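Eleven days with a Sendari arm

I should say at the start that I paid for this myself. Well, I paid for the hire. Trukport will send you a Sendari desktop arm in two large boxes, let you keep it for 11 days and then take it away again, and for this they charge £914 plus a deposit that made me go and sit down for a bit. Buying one costs a good deal more, and the whole point of the trial, according to the leaflet, is to help you "fall in love before you commit". I have had relationships on worse terms.

My reason for wanting one is dull. I write teaching notes for a small kitchen-skills charity in Astness, and one of the things we keep coming back to is whether a machine could do the fetching and passing for someone who can't use one of their hands very well. Lift the thing out of the basket, put the thing by the oven, get out of the way. You would think this had been solved by now. There are videos.

The arm comes as a heavy white lump that unfolds into a longer white lump. Getting it out of the box is a two-person job and the booklet says so on page one, page two and again on the lid. Once it's bolted down it looks rather handsome. The joints are fat and smooth, there's a shiny metal ring by the wrist which shows every fingerprint, and the cap at the top of the arm is a very dark blue that I took for black until I got the lamp on them.

Then there is the cable. The sales page shows the arm standing in a white void with no wires of any kind, like a swan. Mine had a thick black one running down its side and a thin one that went wherever it pleased. The thin one is too long. I clipped it to the arm, and the slack simply moved further down and lay across the table where I wanted to put things. I have since read the Mendes forum, where people discuss their clips in the tone other people use for their children.

Setting up took me an evening and most of a morning. The software wants an account, the account wants a code, and the code goes to an email address you gave to the hire firm and not the one you gave to Sendari. Once you're in, it's good. You take hold of the arm, push a button, drag it to where you want it, push the button again, and it remembers. My first routine went from the basket to the middle of the table and back, and I watched it over and over with a cup of tea, feeling like a Victorian factory owner.

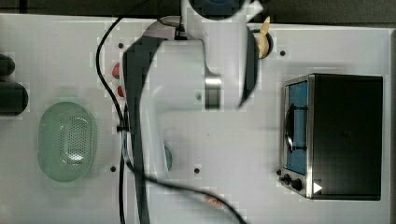 Page last changed: 30 June 2026

I laid the work out the way our learners have it, with the green colander on one side and the toaster oven on the other, its door turned towards the arm. The arm lives in between and does the reaching. It's a bigger reach than it looks on paper, and the table has to be properly clear for it. I hadn't allowed for how much elbow there would be. When it leans over, the elbow comes down across the very spot you want to look at, so you spend a lot of time bobbing from side to side like somebody stuck behind a tall person at the theatre.

Picking things up was better than I'd feared. It is happiest with small, firm objects that stay where you left them. Anything soft or flattish and it turns coy. It comes down, has a think, closes on air and rises again with great dignity. The app then reports "Task complete", and you can't argue, because it did do all the movements.

The oven door beat us both. I wanted it to hook the handle and pull, and there is a ready-made routine for doors in the Sendari library, with a cheerful little picture of a cupboard. A cupboard door swings sideways. A toaster oven door drops down, and the handle on mine is curved, and the arm's idea of "down" and the door's idea of "down" were never quite introduced. I got it open twice in 39 tries. Sorcha Sheehan, who runs our Astness sessions and has opened a few ovens in her time, watched the first dozen and asked whether it would be quicker to post the food through the letterbox.

A word on noise. It hums. It's a polite sort of hum, lower than a fridge, and you stop hearing it until it stops, at which point everyone in the room looks up.

The help line is very good. I rang 2 times (their ticket system calls them "contacts", so I suppose I made two contacts) and got a patient man who knew exactly which menu I was lost in. He also told me that the speed is set low from new and that most people never find the slider. I found the slider. I put it back where it was.

Would I buy one? Not at the moment. For fetching and passing on a table laid out just so, it does the job, and one or two of our learners would get real use from it. But the laying out is the hard part, and at present you need a fit person with both hands and a free morning to do that for you. Sendari say there's an update for doors coming in July. I'd like to see it, though perhaps on somebody else's deposit.

If you do take the Trukport trial, keep the foam. All of it, even the small wedge that looks like it fell out of something else. They want it back, and it only goes in one way, and I still have a piece left over.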